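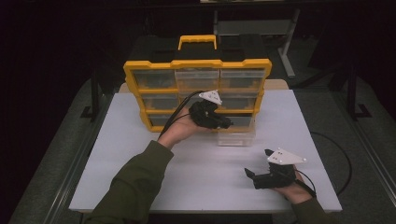

**Brutbridge Nursery and Pre-School: half-year progress report to the Nedelcu Fund**

February 15, 2023

You asked for a report of no more than two pages, in plain words, with the bad news included. The last request is the easiest to meet, so it is spread throughout.

**Where we are**

The grant pays for two things: getting our unqualified assistants through their Level 3, and opening a second room at Flondstead so that the waiting list stops being longer than the register. The training is on schedule. The room is open, which is a different matter from being finished.

**Training**

Five assistants enrolled in the autumn. All five are still enrolled, and all five are still speaking to us. They have study time on the rota every week, written in ink after the first month, when pencil proved too tempting whenever somebody rang in with a cold.

Three have passed the child development unit. The other two have handed in their work and are waiting for the assessor, who was unwell, then on leave, then at a different nursery with a similar name. We have a new date and have sent her a map.

The observation tasks have done more good than we expected. Staff who used to write "played nicely in sand" now write half a page on who shared the spade, who didn't, and what was said about it. Parents have noticed. One asked if we could please write a little less.

We had planned to use our own senior staff as mentors. This works well at Brutbridge and badly at Flondstead, where the only senior person is also the cook's deputy on the days the cook goes home early. We have moved one mentor across for two mornings a week and shall see if it holds.

**The Flondstead room**

The room took its first children three weeks later than we told you it would. The delay was the floor. Our original supplier delivered the right amount in the wrong colour, then the right colour in the wrong amount. The second supplier, Costurent, laid the lot in two days and charged extra for taking away the first supplier's efforts. The difference came out of our own reserves and does not appear in your figures.

We are registered for 18 children in the new room and have filled all the places on most mornings. Afternoons are thinner. Families want mornings, as they have told us in every survey since we began sending surveys, and we should have believed them when we did the sums.

The garden door sticks. It has been planed twice. The children have learned to announce "door!" and stand back, and we have decided to call this road safety.

**Numbers on the roll**

Across both sites there are now 138 children on the roll. The waiting list is shorter for the under-threes and unchanged for everyone else. Flondstead parents who had been driving to Brutbridge have mostly moved over. A few have stayed put out of loyalty to a particular guinea pig.

**Money**

Spending on training is a little under budget, as one course fee was charged at last year's rate. We pointed this out to the college and were told not to worry. We are keeping the difference aside all the same, having met colleges before.

Spending on the room is over on heating and under on furniture. The low tables came second-hand from a school that was closing its infant block, and they are better made than anything we could have bought new. We would like to move the furniture saving to heating and ask for your agreement to do so. The form is attached. We have filled in box 9 twice, as instructed by box 4.

**What has not gone well**

The evening talks for parents were a flop. We offered sleep, speech and fussy eating. Sleep drew a fair crowd, two of whom demonstrated. Nobody at all came to fussy eating. We shall try running the talks at pick-up time with the children minded next door.

We also promised a staff handbook. It exists as a long draft with three different policies on indoor shoes.

**Between now and the end of March**

- Remaining two assistants assessed on unit one; all five started on unit two
- Afternoon sessions offered as half-price add-ons to families with a morning place
- Handbook finished, with one policy on indoor shoes
- Garden door replaced, if the landlord replies

You are welcome to visit either site. Mornings are livelier, and parking at Flondstead is easier once the school run is over.

The Manager, Brutbridge Nursery and Pre-School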